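1/ We moved our little sewing pattern shop out of the spare bedroom in January. Few people write down the dull side of renting a small unit, so I'm putting it in one thread.

2/ The unit is on the Bikari estate, on the ring road side. One room, a sink, a shared loading door. Rent is £700 a month and that includes water but not electric.

3/ Business rates: check before you sign. We got small business relief but had to apply for it ourselves. The form took one evening. The reply took weeks.

4/ Ask what the deposit covers. Ours covers damage to walls, floor and door. It doesn't cover cleaning, so we paid for that separately and it stung a bit.

5/ Notice period is 90 days on both sides. I asked for shorter and they said no. I signed anyway. If your income goes up and down with the seasons, put three months' rent in a separate account and leave it there.

6/ Internet. We went with Amuvon as they were already in the building. Installation was free. The line was live 23 days after I rang, so for the first three weeks I printed all the postage labels at home and carried them over in a folder.

7/ Insurance. The landlord insures the building. You insure what's in it. I had assumed our home policy would stretch to stock. It did not. Read the bit headed "business use".

8/ On surfaces: a dark one hides thread and dust until you put something pale on it, then you see the lot. Pale ones show every scuff.

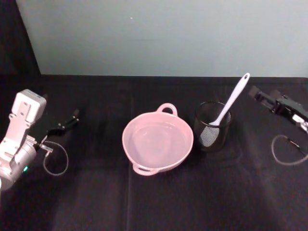
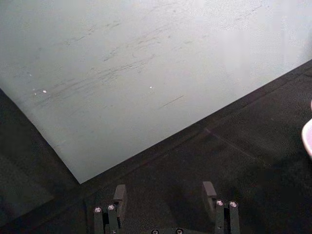

Photos: author's own. Please ask before reposting.

9/ Heating. There's one wall heater and it costs more than I expected. I wear a fleece and fingerless gloves and only put it on for the first hour. Take a meter reading on the day you get the keys and email it to the landlord so there's a record.

10/ Shelving came second-hand from Kasier, the office clearance place. Measure the door first. I didn't, and one set had to be taken apart in the car park in the rain.

11/ Post. Zou collect from the shared door at 4 and won't wait. If we miss it, it's a walk to the post office with two big bags. I now stop taking orders for same-day at 2.

12/ Things I'd ask at a viewing now: who else has a key, where the fuse box is, when the bins go, whether you can get in on bank holidays. We can't, as the main gate is locked. That mattered at Easter.

13/ Was it worth it? Sales are over double what they were from the bedroom, but so are the costs. I sleep better with the stock in another building. That's most of it for me.

14/ Someone asked about leases versus licences. Ours is a licence. It's simpler, with fewer rights if they want you out. I'll do a separate thread when I've got the paperwork in front of me.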